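Home | Notebook | Instruments | Tune list | Contact

Workshop notebook, July – harp and fiddle prep for the Edonton music weekend
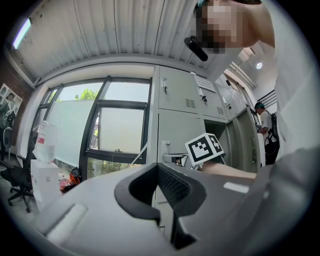 Do the harps need to be at full pitch before they leave for Edonton? Three days before is enough, with a touch-up in the hall on the morning.

Strings first. The Hetness harp got new ones in the top two octaves. Third-octave A still drifts flat overnight, 10 cents this morning, 17 yesterday, so it's settling. Left the bass wires alone.

Fiddle no. 2 has a new soundpost. Tone is better on the G, still thin on the E. Aurelio Palacios thinks the bridge is too heavy and he may be right – I'll take a little off the top and try again before I touch the post.

Concertina: two reeds slow to speak on the draw. Cleaned one, the other wants refitting. Aaltonen sent the wrong size of leather for the pads. Reordered.

Hall at Vurnness seats 300 and is very dry with the fans running. Last year every wooden flute went sharp by the second set. Asked them to turn the fans off at 4 pm and leave them off until the doors open.

Money: strings, leather and the post came to 1,736 with shipping. That's the year's budget, so the second bow rehair waits until fall.

To do
– bridge, fiddle no. 2
– refit reed
– spare tuning key in each harp case
– copy the session set list for the Hetness players, big print

Still don't know who is bringing the bodhrán stands.

Comments

marl_k: I have four stands, will drop them off the night before.

Piper in back: Please keep the fans off for the pipes too. My reeds gave up halfway through the slow air last time.

Josie: Which gauge did you use on the top octave? Mine keep snapping at the E.

Older entries | Newer entries | Back to top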